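Ranoser: a collection of small-firm licensing letters

Read me first

Hello, and thank you for taking the trouble to open this file before the others. Ranoser is a set of letters and short forms to do with business licences, put together by Vendula Šimko while she was working in the back office of a law practice in Vovdale (two rooms over a bakery, very warm in winter). It holds 522 documents, all of them in English, and they concern the everyday permissions a small business needs before it can open its doors: premises licences, street trading consents, late opening, pavement seating, and a fair number of letters asking where on earth the last letter got to.

It began as a folder for new clerks. People kept asking for "a good one to copy from", and the good ones were scattered over old matter files where only the person who had written them could find them. After a while the folder was big enough that colleagues at the Brillisberg office wanted it too, and then a friend who teaches legal drafting asked for a copy, and at that point it seemed only right to tidy it up properly and write down what is in it.

What is in the folder

The letters sit in a folder called letters, one plain text file each. The forms are in forms, also as plain text, with the boxes turned into lines that begin with the name of the box. There is a spreadsheet called index, saved as comma-separated text, which has a row for every document and tells you the kind of licence, the stage of the application, who was writing to whom (applicant, adviser, licensing office or neighbour) and the length in words.

The file names look odd but they do mean something. The first part is the licence type, then comes the stage, then a running number. So premises-objection-014 is the fourteenth letter we have about an objection to a premises licence. Please don't read anything into the running numbers beyond that; they follow the order in which I got round to the cupboards.

Stages are marked with one of 4 words: enquiry, application, objection, renewal. I did try having a fifth for appeals, but there were so few of them that I folded them into objection, and if you need them apart the notes column in the index will help you.

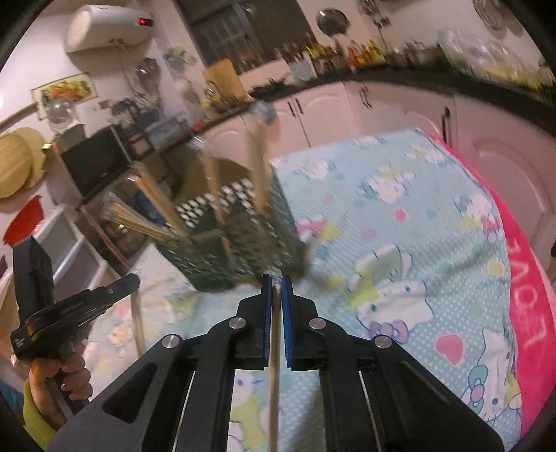

Can I use these letters as templates for a real application?

They were written for particular clients under the rules of the day, so treat them as reading matter and have an adviser check anything you mean to send.

How the letters were chosen

I went through closed matters only. A matter had to have been shut for at least 3 years, and the client had to have agreed in writing. Roughly 200 of the documents come from one long-running piece of work for Sfeir, a family business with a good many food stalls, who were kind enough to say yes to everything and even sent back two letters we had lost. That does mean street trading is much better covered than, say, music licences, and anyone counting things across the whole set should bear it in mind.

Letters from licensing offices were kept only where they were replies to something of ours. Letters from neighbours were rewritten from top to bottom, keeping the complaint and the tone but none of the wording, as we had no way to ask the people who wrote them. They are marked "rewritten" in the index. Some of them are rather cross.

Names and private details

Every personal name, street, telephone number and reference has been swapped for a made-up one, apart from Sfeir, who asked to be left in. The swaps are steady within a matter, so the same person keeps the same name from the first enquiry to the last renewal, but they are not steady between matters. Sums of money have been left alone. If you come across anything that looks as though it slipped through, please write to me before doing anything else with the file, and I will put it right and send a fresh copy to everyone on the list.

Known troubles

Some of the older letters were typed in again from paper, and there are slips in them. I have corrected the ones that changed the meaning and left the rest. Pound signs sometimes come out as a question mark if you open the index in an old spreadsheet program; choosing UTF-8 when you import it cures this. Two of the pavement seating forms have lost their last page, and I have looked everywhere I can think of.

The rules on late opening changed partway through the period, and letters on either side of the change sit together without any mark between them. I mean to add a column for this in July, if the summer is quiet.

Using and sharing

You are welcome to use Ranoser for teaching, for study and for trying out search tools. Please don't sell it, and please don't try to work out who the clients were. If you pass it on, pass this file on with it. A line saying where it came from would be very nice to see, and I do like hearing what people have done with it, even when it is only a small thing.

Last tidied by Vendula Šimko, Vovdale, 25/11/2019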